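Thread: Altering an inherited wool coat, or leaving it alone?
Board: Wardrobe and Mending > Vintage and Inherited

hemandhaw
Started 24/07/2025

I have come into a coat. Navy wool, double-breasted, Donmont label, bought new by my great-aunt for 60 pounds, a sum my grandmother was still tutting over decades later. It fits me across the back like it was made for me and then hangs off the shoulders as if it's waiting for someone larger to turn up.

The tailor in town wants 417 pounds to take the shoulders in and reline it. My mother thinks altering it at all is vandalism. I would like to wear it by November. Opinions, please, and I know what I'm asking for by saying that here.

buttonbox
Leave the shoulders. They're the whole point of a coat that age. Take the shoulders in and you have a navy coat from any shop on any high street, only heavier.

pinkingshears_p
Disagree with buttonbox, as is traditional. A coat that stays on the hanger out of respect is a very expensive dust cover. Get it altered. But not for 417. Who is he, a surgeon?

hemandhaw
He did have the manner. Sucked his teeth at the lining for quite some time.

slowstitch
What's the lining? If it's the original Serneck satin it will be splitting under the arms and you'd have to replace it anyway, so half the bill is money you'd spend whatever you decide about the shoulders.

hemandhaw
It is, and it is. Both armholes. There's also a darn in the left pocket that I'm fond of and would like kept.

buttonbox
Then reline it and stop there. Wear a thick jumper underneath and the shoulders will fill out on their own. I've been filling out coats that way for years, with and without the jumper.

pinkingshears_p
A jumper isn't tailoring.

buttonbox
Neither is hacking the sleeve heads off a Donmont.

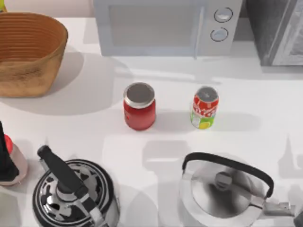
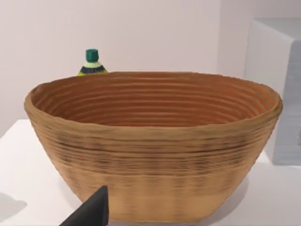
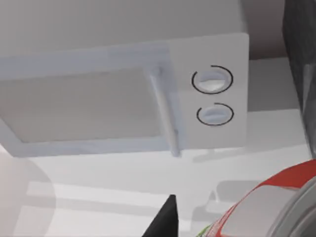

The Trulerard Mending Circle, Wardrobe and Mending Section

threadbare_ted
Can I come in with a middle way before you two start on each other's zips again? Take out the shoulder pads. Only the pads. They're usually caught down with a few big stitches, and you can put them back if you hate it. I did this with my dad's overcoat and it dropped a whole size. It also looked a bit sad for a week until I steamed it, but so did I that winter.

slowstitch
Seconded, with a warning. On some of those coats the pad is holding up the canvas, and when it goes you get a dent where your shoulder ought to be. Try a thinner pad before you try none.

hemandhaw
Where does one buy a thinner pad? The haberdashery here is now a vape shop.

threadbare_ted
Xenos do them, in the drawer nobody looks in next to the bra clips. Wool felt if you can get it, foam goes crumbly.

pinkingshears_p
I've had foam ones from there in a jacket for 11 years and they're fine.

threadbare_ted
Have you looked?

pinkingshears_p
I have now. I withdraw the remark and I need a dustpan.

moth_watch
Has anybody asked about moth? Wool coat, old wardrobe, elderly relative. Before you spend a penny turn the collar up and look along the seam underneath. Then the pocket flaps. I paid for a full reline once and the cloth gave out before the stitching did.

hemandhaw
Collar is clean. One small hole under the right pocket flap, which I'd taken for character.

moth_watch
It's character with eggs in. Bag it, seal it, freezer for a fortnight, out for a day, back in again. My freezer has held more knitwear than peas.

slowstitch
Fold it with the lining outwards and squeeze the air out of the bag first or you'll never shut the door.

buttonbox
While it's in there you'll have time to consider leaving the shoulders alone.

hemandhaw
Update for those keeping score. Freezer first. Then felt pads, tacked in, so my mother can be told truthfully that it's reversible. I rang a second place about the lining and she'll do it for a good deal less, darn to stay. She did ask whether I'd insured it, because a customer of hers has a similar one down for 2,000. I said mine lives on the back of the kitchen door.

pinkingshears_p
For 2,000 I'd wear the shoulders as they are and sleep in it.

buttonbox
I'm counting that as agreement.

pinkingshears_p
You would.

moth_watch
Please move it off the kitchen door. Steam, chip fat, everything. Padded hanger, cotton bag, cedar if you like the smell, though it won't stop a moth that's made up its mind.

hemandhaw
Does the colour of the lining matter? She has plain navy, or a bright mustard that I keep thinking about.

threadbare_ted
Mustard.

slowstitch
Mustard.

buttonbox
Navy.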